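Review: the Lavungate Bench Rules for hand-held grippers, second edition

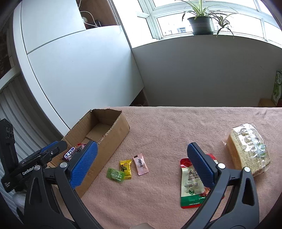

Graham Tranter

Apr 29, 2022

The Lavungate Bench Rules come as a ring-bound book of 44 pages, plus a wipe-clean card for the wall. They cover recording with hand-held grippers: setting out the bench, handling the objects, and deciding which takes to keep. We have used them at Kisbridge since November, mostly on packing tasks with boxes and wrapped food.

The section on bench layout is the best part. It asks for a plain cloth, one open container and a written list of the items before anyone picks up a tool. A pink cloth with a cardboard box and some sweets on it meets the rule. So does a grey one. The book only asks that you keep the same cloth for the whole batch.

Lighting is covered in half a page and needs more. A bench facing a bright window is common, and clear film on a loaf of bread throws the light straight back. The rules say "avoid glare" and leave it there. The older Stison sheet was better on this – it told you where to stand the bench.

The object rules are sensible. Soft packets go flat, with nothing stacked on top. Small wrapped sweets may touch or overlap, as long as the list says so. Anything torn or leaking comes off the bench. Box edges can be rough, but loose strips should be trimmed.

I was less keen on the stopping rule. Operators must rest after 50 takes, whatever the task. That suits long jobs but is a nuisance with short ones. A limit in minutes would be easier to keep to.

The card is good and has stood up to daily wiping. The book's index is poor. "Pads, cleaning of" sends you to a page about storage, and the cleaning steps are in an appendix.

We logged 920 takes under the rules and threw out 278, mainly for missing item lists. The Ha checklist is shorter and cheaper, but has nothing on packaging. For food and boxes I would buy the Lavungate set and write your own page on windows.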